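Sudthorpe Technical College
Surfaces and Floors, Unit 4: Handling Coated Goods Indoors
Notes by Margarida Nogueira, revised July 18, 2024

4.1 Coated surfaces
A satin coating scatters part of the light that falls on it and returns the rest at a low angle. Strong colours, yellow among them, look duller where the surface turns away from the light. Judge colour on the best lit part only and record the position of the lamp.
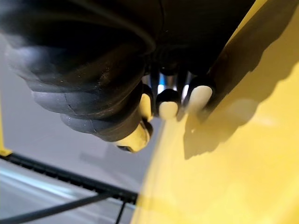 Fig. 4.1. Yellow surface, smooth satin finish.

4.2 Edges
Coatings wear first at edges. Inspect the full length under a raking light, then again under room light. A pale stretch seen under one lamp only is entered as glare. A pale stretch seen under both is entered as wear and measured from the nearer corner. 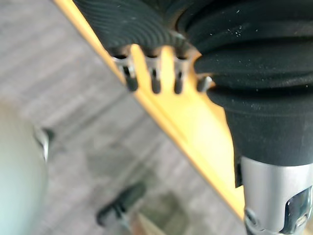

Should an edge be wiped before it is inspected?
Wipe it once with a dry cloth, in one direction, and leave it for a minute before starting.

4.3 Floors
Narrow planks in mixed greys hide fine dust well and scratches badly. Glossy laminate also throws back window light, so a sheet should be viewed from two sides of the room. In the Clumgate exercise each group is given a strip 700 mm wide and works along the planks. 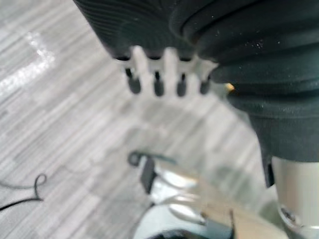 Marks that cross a joint are entered once, under the plank where they are longest. Marks shorter than 75 mm go on the reverse of the sheet. Ilaria Cirillo holds the blank sheets for the October group. Completed sheets go to Simão Loureiro, with the room number in the top right corner.

Reading for next session: section 5, Joints and Thresholds.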